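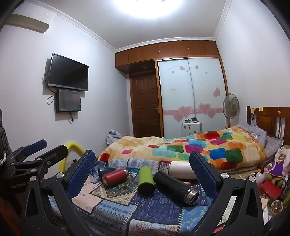

Brelby Street Residents' Association
Minutes of the general meeting, January 2021

Present: Mitali Begum (chair), residents of the even and odd sides, one guest from Pascual Tree Care. Apologies were received from the two households at the Uvska Court end.

Minutes of the last meeting
Read and accepted with one correction. The bench at the bus stop was painted by the city, not by the association.

Street trees
The guest from Pascual went over the survey of the maples. Four need pruning before spring and one by the mailbox has a split limb that should come off now. Owners on both sides asked who pays if a branch is over a driveway. The city covers anything growing from the strip; trees rooted in a yard belong to the owner. Agreed to have the split limb removed first and ask for a written price on the rest.

Parking
Complaints again about trucks from the Batirano warehouse using the street as a cut-through in the early morning. M. Begum has written to the warehouse manager and had no answer. A second letter will go out with a copy to the city traffic office. A request for speed bumps was discussed and left alone for now. Several people on the hill did not want them because of the snow plow.

Dues
Dues stay at $35 per household. A motion to let renters pay half was put forward, seconded and passed. $200 was set aside for tree work.

Block party
Date to be picked in July. The street closing form has to be in early this year. The grill can be borrowed again but needs a new hose. No decision on music.

Any other business
The storm drain at the bottom of the hill is blocked with leaves and backs up when it rains. Reported to the city already, no ticket number given. M. Begum will call.
A set of keys on a green ring was handed in after the last meeting and has not been claimed.

Actions
M. Begum: second letter to Batirano, call about the drain.
Pascual: written price for pruning.
All: names for the block party sign-up by the next meeting.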